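Chapter 4
Page Speed and the Weight of a Website

After reading this chapter you will be able to:
explain what the weight of a page is
find the files which make a page slow
set a page budget for a small site

When the town library of Sarnitz opened its new website in November, the readers complained already in the first evening. The start page needed 106 requests to the server before it was complete. In the office, with a fast line, it looked very well. In the village of Galldale, where the connection is weak, many people closed the page before the search box appeared.

Līga Ramanauskas, the developer of the site, began with a simple list. She wrote down each file that the page was loading and its size. The largest was a font file of 862 kilobytes, and only one heading used it. She removed this font, joined the small style files together and let the map load only after a click. In the end the page made 12 requests.
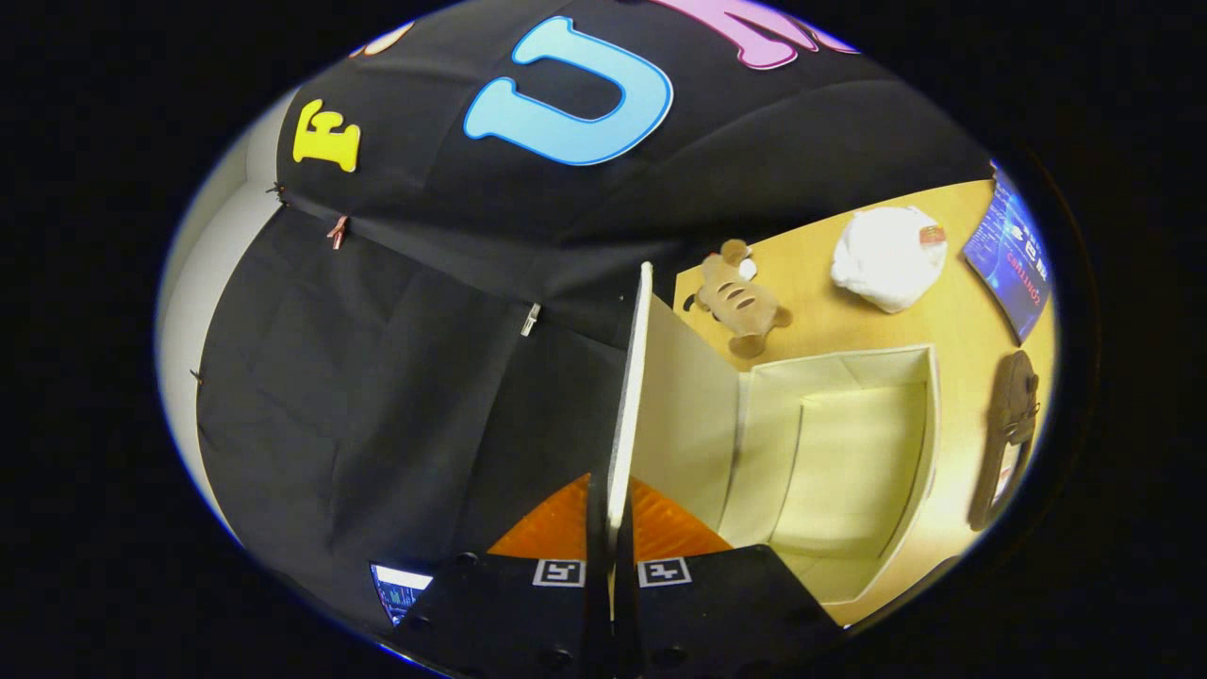
Her colleague Saskia Pomare then proposed a page budget. A page budget is a limit that the team agrees on before the work starts. For Sarnitz the limit was 300 kilobytes for the start page, with text, styles and scripts counted together. If somebody wants to add a new script, an older one must become smaller or go away. The same method is used later in this book for the Skullotbridge ticket shop, where the budget is more difficult to keep.

4.1 What the browser does first

Before the browser can show anything, it must receive the HTML document and read it from the top. Each style file named in the head of the document normally delays the first view of the page.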